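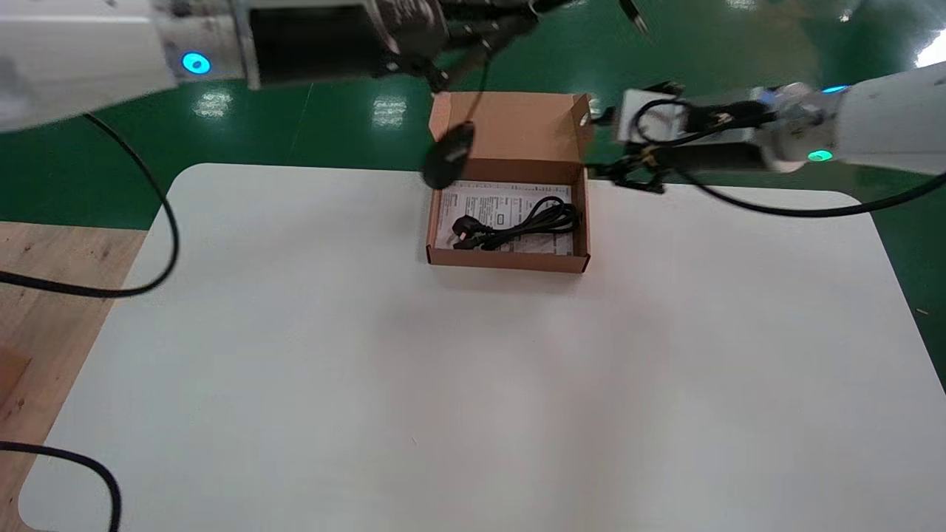
Our club met for the last time this semester, and I want to get some notes down before break, while I still remember what we changed.

For anyone who hasn't read the earlier posts, I'm a junior in the robotics club, and since the fall I have been on the packing team. The club has two other teams, one doing a line follower and one doing a drone that I know very little about. Ours is called Riltwood, after the street where the first members rented a house. We work with two arms and one table, and our job this year is to close a box.

I know how that sounds. When I told my roommate, he closed a shoebox with one finger while looking at me. But a cardboard lid is a bad object for a robot. It bends. It doesn't stay where you leave it. The crease is stiff the first few times and then gets soft, so a motion that worked on a new box will push too far on an old one. If one gripper gets to the lid before the other, the lid twists and one corner ends up outside the wall. We spent most of October's meetings on that corner.

The task as we wrote it down goes like this. The box starts open with the lid standing up. There is a printed sheet in the bottom and a power cord on top of the sheet, coiled. The arms come in from the two sides, take hold of the lid, bring it down and press it shut. The cord and the paper have to stay inside the whole time. If the plug ends up sticking out of the box, the run counts as a fail, even if the lid is down.

We added the cord late. At first we practiced on an empty box, and Jean MacBrayne, our advisor, let us do that for a few weeks before asking what the box was for. She had a point. An empty box slides if you touch it, and we had been tuning everything around a box that slides. With something in it, the box behaves a little better, but now there is a coil that can spring up under the lid.

The control side is split between two people. I do the lid path and Bachmann does the timing between the arms. (That's his last name. There were three Davids at the first meeting, so everyone in the club goes by last name now, including people who aren't named David.) His part is harder than mine. Each arm can follow its own path fine, but they have to reach the lid together and wait for each other if one is slow. His first version had the arms wait forever if either one missed its mark, so we would stand there watching two arms not move. The current version gives up after 2 seconds and backs both arms off. I like this much better, even if it means more resets.

Resets are most of the work, if you want to know what a meeting is like. You open the lid, stand it up, coil the cord again, put the plug to one side, put the box back behind the center of the table, step away, say "clear," and somebody starts the next run. We take turns. My coils are loose and Bachmann's are tight, and we found out that his fail less. So now we are supposed to alternate, so the results don't depend on who was resetting.

At the last meeting we did 30 runs and wrote every one of them in the log. I'm not going to post the success rate, because we changed the grip height partway through and the number doesn't mean much. The failures were mostly the lid slipping on the right side. There were a few where the lid came down fine but didn't press flat at the front. We think the press point is too close to the hinge. Moving it forward is the first thing on the list for January.

Other things on the list:

Tie back the cables. We have talked about this since the start and still haven't done it.

Try a second box. Everything so far has been on the same kind, and I suspect my path only works for that size.

Clean up the log. The file is at 3929 lines and half of them are the same warning.

Write the one-page summary for the Stangate showcase. It's in July, which seems far off, but the form is due a lot sooner than that. Each team gets a table and has to run its task 100 times over the day with people walking by. I worry more about the cardboard than the arms.

I'm home until classes start. Bachmann is staying in town and says he may rewrite the timing code again. I asked him to keep a copy of the old one.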